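I bought the play food set after reading one too many posts about "real-life kitchen play", and I have doubts. The Zurau catalogue promised it would teach children where things go. Does it? My own ketchup has never had a fixed place. 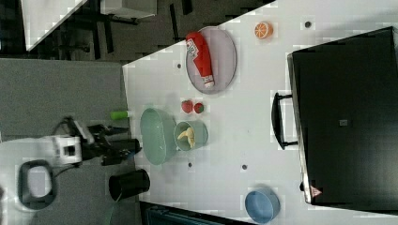

Anyway, the bowls. I'm told you should sort by type, so fruit with fruit and dishes with dishes. Fine in theory. In practice the banana goes wherever there's a gap, and the ketchup ends up lying on a plate like it's the main course.

The Jondeck leaflet gives 6 rules for a tidy play kitchen. I agree with 2 of them -- keep small things away from the edge, and don't buy any more small things. The rest read as if written by someone selling boxes.
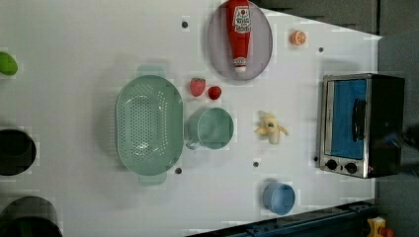

I do like the mint green. The mug and the colander look right together, and I'd happily have both full size. Whether a toy strawberry needs seeds all over it is another matter.
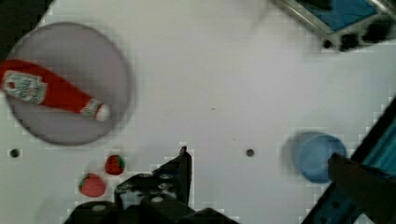
Sterden will sell you a set with 479 pieces. Who is picking all that up at bedtime? A plate, some fruit and a bottle of sauce seem plenty for a pretend lunch.

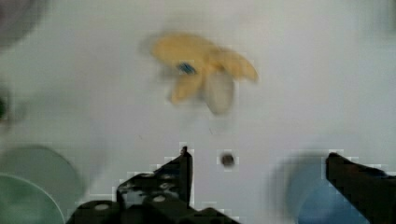 The peel is the bit I can't make up my mind about. It's a good peel, but a toy whose whole point is to be rubbish on the table feels like a joke on whoever does the clearing up. Dimitrov does a plain wooden banana for less. I may get that one in June, when the sale starts, if there's any room left in the box.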